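Tarnish Rates of Plated and Solid Jewelry Metals Under Household Storage Conditions

Final Report, Materials in Everyday Use (Project Option B)

Summary

This project compared how quickly small metal samples lose their shine when stored in different containers inside a home. Samples of sterling silver, silver-plated brass, bare brass and bare copper were kept in four kinds of storage from November to March. Surface gloss was measured at fixed intervals with a handheld gloss meter borrowed from the department. A total of 1,246 usable readings were collected. Bare copper and bare brass dulled fastest in all conditions. For sterling silver, the type of container made a larger difference than the room in which it was kept. Plated samples gave the least consistent results, and the reasons are discussed in Section 5.

1. Background

Tarnish on silver is mostly silver sulfide. It forms when the surface meets sulfur compounds in the air, such as hydrogen sulfide, and it forms faster when the air is humid. Copper and brass first darken through oxide growth, and sulfides also contribute. At home the sources of sulfur are ordinary ones: cooking, rubber, wool, some paints and some kinds of cardboard.

Advice on storing jewelry is easy to find but rarely gives numbers. Most of it recommends an airtight bag and a dry place. We wanted to know how much of the benefit comes from sealing and how much from keeping the item out of damp rooms. A second question was whether a closed metal tin, a common choice because it costs nothing, performs closer to a sealed bag or closer to an open dish.

2. Materials

Flat coupons were cut from sheet stock bought from Greltent. Each coupon measured 20 mm by 20 mm. Silver-plated coupons were ordered ready-made from the same supplier, which gave no plating thickness. One face of each coupon was polished with the same grade of cloth, rinsed with isopropyl alcohol and left to air dry on lint-free tissue. Coupons were handled by the edges with nitrile gloves after polishing.

The storage types were:

Open dish, glazed ceramic, no lid.
Cardboard box with a loose lid and cotton filling.
Tin with a hinged lid, no seal.
Zip-top polyethylene bag, air pressed out by hand.

No anti-tarnish strips or drying packets were used. Adding them would have doubled the number of sample groups.

3. Method

Two homes took part, one in Ultcombe and one in Lindsay. In each home, one full set of containers was placed in a bedroom and one in a bathroom. Temperature and relative humidity were recorded every hour by a Golelel data logger placed next to each set. The loggers were checked against each other in one room for a day before use and agreed to within 2 percent relative humidity.

Gloss was read at an angle of 60 degrees. Each coupon was read in several positions and the values were averaged. A black glass standard was read before and after every session. Sessions in which the standard had drifted by more than one gloss unit were rejected, which removed 141 readings from the data set.

Containers were opened only for measurement. This is a clear difference from real use, where a box may be opened every day and the contents are touched with bare hands. Skin oils and salts were outside the scope of the project, as were leather, wood and glass beads, which are often strung with metal parts and may release or hold moisture of their own.
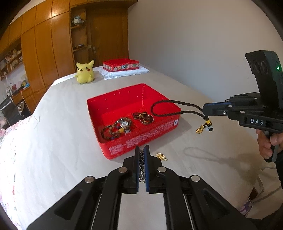
4. Results

4.1 Room conditions

The bathrooms were more humid than the bedrooms in both homes. The difference came mainly from short peaks after showers, which lasted less than an hour in Ultcombe and longer in Lindsay, where the bathroom has no extractor fan. Average temperature differed little between rooms.

4.2 Bare copper and brass

Copper lost gloss in every container. In the open dish the change was visible by the second session, with brown patches starting at the edges. Brass followed the same pattern more slowly. For both metals the bag gave the best protection, followed by the tin, the cardboard box and the dish. The order was the same in both homes.

4.3 Sterling silver

Silver in bags showed no change larger than the repeatability of the meter. Silver in the tins lost a small amount of gloss, and the bedroom and bathroom samples could not be separated statistically. Silver in the cardboard boxes did worse than expected and in one case finished below the open dish in the same room. A yellow tint was present on the face that had rested against the cotton.

4.4 Silver-plated brass

Results for plated coupons were scattered. Two coupons in the same container could end the test far apart. Under a hand lens, several of the dulled coupons had small dark points where the brass may have been exposed.

5. Discussion

The ranking of containers agrees with the idea that air exchange controls the rate. An unsealed tin slows the exchange without stopping it, and metal walls do not give off sulfur. Cardboard slows the exchange too, but it may act as a source. We did not test the cardboard or the cotton for sulfur, so this remains a likely explanation and no more.

The scatter in the plated group probably reflects uneven plating. Polishing before the test could also have thinned the layer at the corners. A repeat should leave plated coupons unpolished and should obtain them from a supplier that states the thickness.

Gloss is an indirect measure. A thin, even film can change the color of silver while leaving its gloss almost the same, and our yellow samples are a case of this. A color meter would have been the better instrument.

6. Limitations

The test covered the heating season only. Summer humidity in both towns is higher. The number of homes was too small to say anything general about bathrooms.

7. Recommendations for further work

Repeat the silver and brass groups from June to September.
Include bags opened once a day.
Test cardboard and cotton separately.
Record color as well as gloss.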